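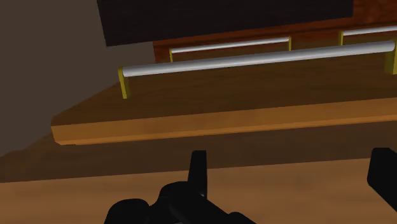 Il paraît que la saison deux de Wudside est « trop lente », m'écrit une lectrice, et que j'aurais pu prévenir avant d'en faire des tonnes sur la première. Elle a tenu jusqu'au troisième épisode, puis elle est passée à autre chose. Eh bien moi, je viens de finir le dernier à deux heures du matin et je suis encore sur un petit nuage !

Oui, ça démarre doucement. Le premier épisode se passe presque entièrement dans la salle d'attente du ferry, avec les deux sœurs qui ne se parlent plus depuis l'histoire de la maison. J'ai adoré ! On entend la pluie, on voit les regards, et quand l'aînée finit par proposer la moitié de son sandwich, j'avais déjà la gorge serrée (oui, pour un sandwich).

Ensuite il y a l'épisode 4, celui de la fête de Grarnik. Il dure 87 minutes, presque un film, et je ne les ai pas vues passer. Tout le village est sur la place, la fanfare joue faux, et la caméra suit la cadette de table en table pendant qu'elle cherche qui a vendu le bateau. La scène du discours, avec le micro qui reste ouvert - je n'en dis pas plus, mais j'ai crié toute seule dans mon salon.

Côté musique, c'est encore Ahn qui signe le générique, et la nouvelle version au piano est superbe. Je l'écoute en boucle depuis avril, quand la bande-annonce est sortie, et mes voisins doivent la connaître par cœur.

Petit bémol quand même : l'intrigue de l'hôtel Dernero. On nous la présente comme capitale au deuxième épisode, elle disparaît pendant tout le milieu de la saison, puis elle se règle en cinq minutes. J'aurais bien échangé deux scènes de tribunal contre un peu plus de couloirs d'hôtel et de clés perdues.

Il y a 11 épisodes en tout, contre huit la première fois, et si vous avez calé au troisième comme ma lectrice, reprenez au moins jusqu'à la fête. Pour la fin, j'ai ma théorie sur la lettre (je pense que c'est la mère qui l'a écrite, l'encre est la même que sur les cartes de Noël de la saison un). Dites-moi la vôtre en commentaire, en mettant bien « spoiler » au début, merci !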